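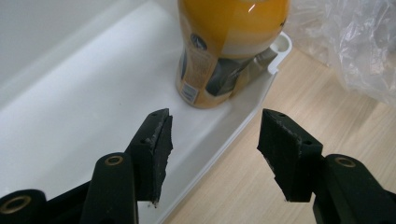
Drostside has come 4th in this year's Gulonari list of game art schools, and its website already says "world-leading". The list scores student portfolios out of 1000, with marks for modelling, lighting and surface wear – the scuffed grey patches and jagged edge on a black gripper pad, say, are harder to fake than a clean one. How the marks are weighted has not been published.

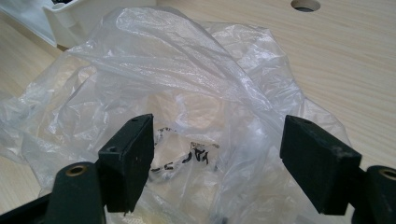 Nor has the list of judges. Gulonari says 66 schools were considered in April, but 65 appear in the table, and Anatura, a sponsor of the list, also sells software to several of them. Iglesias, last year's winner, did not enter. Applicants may want to look at the portfolios themselves before paying a deposit.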